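# Pelouses hybrides : « la racine ne se voit pas, mais c'est elle qui tient le match »

Lies Schouten dirige le bureau d'études Dierckx, spécialisé dans les sols sportifs. Elle a suivi la réfection de l'aire de jeu de Roddale, stade de football dont la pelouse entièrement naturelle a laissé place à une surface hybride pendant l'intersaison. L'entretien a eu lieu en novembre, chez elle, et portait sur le drainage, l'éclairage horticole et les critères d'acceptation d'une surface de jeu.

Le diagnostic initial, explique-t-elle, concernait d'abord le substrat. L'ancienne couche de surface contenait trop de particules fines, ce qui ralentissait l'infiltration. « On avait une pelouse correcte en septembre et une pelouse inutilisable en janvier. Le club changeait de semences chaque été. Le mélange de graines n'était pas en cause, c'était la granulométrie du sable. »

Le chantier a commencé par le décapage complet de la surface, puis par la reprise des drains. L'entraxe a été ramené à 5 mètres, contre 9 dans l'installation précédente. Les collecteurs périphériques ont été conservés après inspection par caméra, à l'exception d'un tronçon derrière le but nord, écrasé par le passage d'engins lors d'un ancien agrandissement de tribune.

Vient ensuite la couche de fondation en gravier, puis le sable de la zone racinaire, dans lequel sont insérées les fibres synthétiques. Lies Schouten insiste sur la tolérance de nivellement. « Une machine d'injection suit le support. Si le support est faux, la fibre est à la mauvaise hauteur, et on ne corrige plus rien ensuite. J'ai fait reprendre un quart du terrain pour cette raison. L'entreprise n'était pas contente, le planning non plus. »

La part synthétique reste faible. L'essentiel de la surface visible est constitué de ray-grass anglais, semé en plusieurs passages croisés. Les fibres servent d'armature : les racines s'y enroulent et la résistance au cisaillement augmente. Le gain se mesure surtout dans les surfaces de but et le long des lignes de touche, zones de piétinement maximal à l'échauffement.
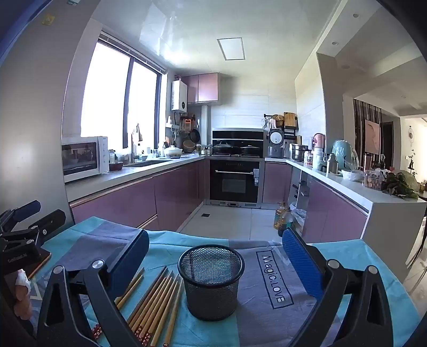

*Chez Lies Schouten, côté cuisine.*

La question de la lumière occupe une bonne partie de la conversation. À Roddale, la tribune sud projette son ombre sur le terrain pendant tout l'hiver. Le stade a loué 3 rampes d'éclairage horticole, déplacées selon un plan de rotation établi à partir des relevés de rayonnement. « On éclaire là où le déficit est mesuré. Au début, l'équipe les mettait là où l'herbe paraissait jaune, mais le jaunissement arrive avec du retard. Quand on le voit, la plante a déjà consommé ses réserves. »

Elle compare ce choix à celui de Prerkevham, où l'exploitant a préféré ouvrir la toiture par des panneaux translucides. La solution coûte moins cher en énergie, mais elle ne compense pas l'absence de soleil direct au pied des gradins. À Stultham, enceinte plus basse et mieux orientée, aucune lumière d'appoint n'a été nécessaire. « Les trois stades ont une capacité comparable. Sur le papier, un acheteur les mettrait dans la même catégorie. Pour l'herbe, ce sont trois climats. »

La réception de l'ouvrage s'est faite sur la base de 58 points de mesure, répartis sur toute l'aire de jeu. À chacun, les techniciens ont relevé la dureté, la traction rotationnelle, l'humidité et la planéité. Le rebond et le roulement du ballon ont fait l'objet d'essais séparés, réalisés par temps sec. Deux zones ont été refusées au premier passage pour excès de dureté ; elles ont été aérées par carottage profond, puis contrôlées de nouveau.

Sur l'entretien, Lies Schouten se montre plus réservée. La surface hybride supporte davantage d'heures de jeu, mais elle exige une rénovation annuelle par fraisage superficiel, opération que certains clubs repoussent. La matière organique s'accumule alors entre les fibres et referme la surface. « On retrouve le problème de départ, avec une installation plus chère. J'ai demandé que le fraisage soit inscrit au contrat d'exploitation, avec une fenêtre bloquée avant la location du stade pour les concerts. »

Ce point reste en discussion avec l'exploitant de Roddale. La prochaine campagne de mesures portera sur la profondeur d'enracinement et sur le débit en sortie des collecteurs, à relever après un épisode de pluie soutenue.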